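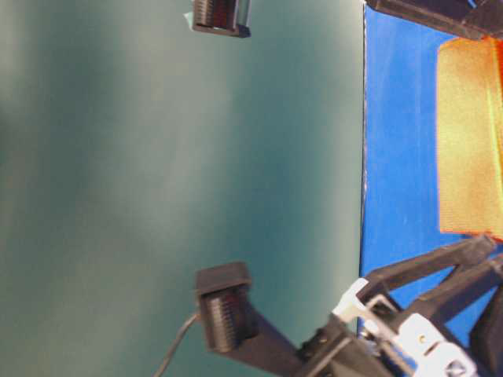

Chapter 16
Rules for the Gripper

Most injuries in small robot cells are to the hand, and most happen while the arm is stopped or moving slowly. The rules in this chapter therefore begin at the gripper and work back towards the base. A gripper has more places to catch a finger than its jaws. Two ribbed pads facing each other across an open gap are easy to recognise as a hazard, and trainees rarely need telling twice. The flat struts behind them get less attention, although the gaps between struts of this sort can narrow as the jaws move. A cable that leaves the finger in a loose curve, like the thin grey one here, must also be checked over the full travel of the jaws, both open and closed.

Site rules differ in wording. The Ziltden workshop code, which we follow in this book, treats the gripper as a separate machine with its own inspection sheet. The older Mirari code covers it under the arm. Where the two disagree, use the stricter one and write down which you used.

16.1 Before power is applied

Check that each pad is fixed and that its ribs are not worn smooth. Check every screw on the finger links and mounting plates. Under the Ziltden code a gripper is inspected at the start of each shift and again after 3,000 cycles, whichever comes first. Pads are replaced in pairs.

Keep the work surface clear of anything that is not part of the task. Parts waiting to be picked should have a marked place, and tools should go back to the bench.

16.2 Setting up and teaching

During teaching, the closing speed is limited to 16 mm per second. One person holds the enabling switch and gives the instructions. Nobody else reaches into the cell, even to straighten a part. A clear space of 100 mm is kept between the open jaws and any fixed object, except at the pick point itself.

The Cuesta case on page 316 shows how these limits were applied to a packing line with two arms. Read it before attempting the exercises.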